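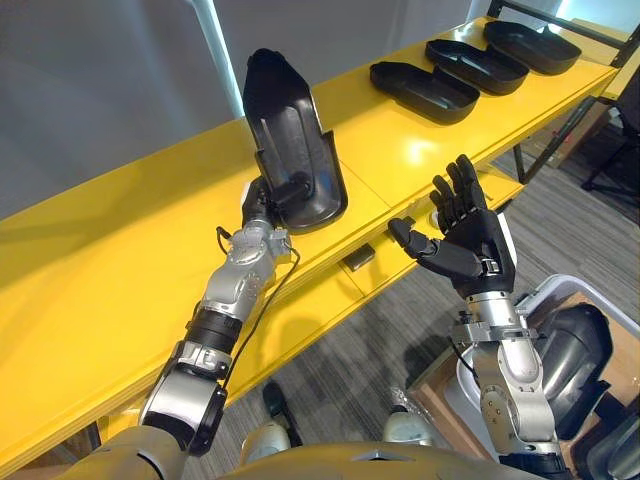
Mavis Whitfield wrote in to ask why yellow looks so loud, and whether it does it on purpose. Good question, Mavis. Yellow does nothing on purpose. Your eyes do most of the work.

At the back of each eye is a patch called the retina, packed with tiny light catchers called cones. Most people have three kinds. One is best at short waves of light, which we see as blue. The other two like middle-sized waves and longer ones. Yellow light sets off both of those at once, and strongly, so your brain gets two sets of shouting instead of one.

Now for the sneaky part. A TV screen has no yellow lights in it, only red, green and blue. To show you a banana it lights up the red dots and the green dots, very close together, and your brain says "yellow" without checking. It has been falling for this for years.

Paint won't play along. Mix red paint with green and you get something the color of a pond in Grulville in July. Paint soaks up light — the more kinds you stir in, the less light comes back out.

Try it with two flashlights, some red and green candy wrappers and a white wall. Keith Cheetham tried it on his cat. The cat left.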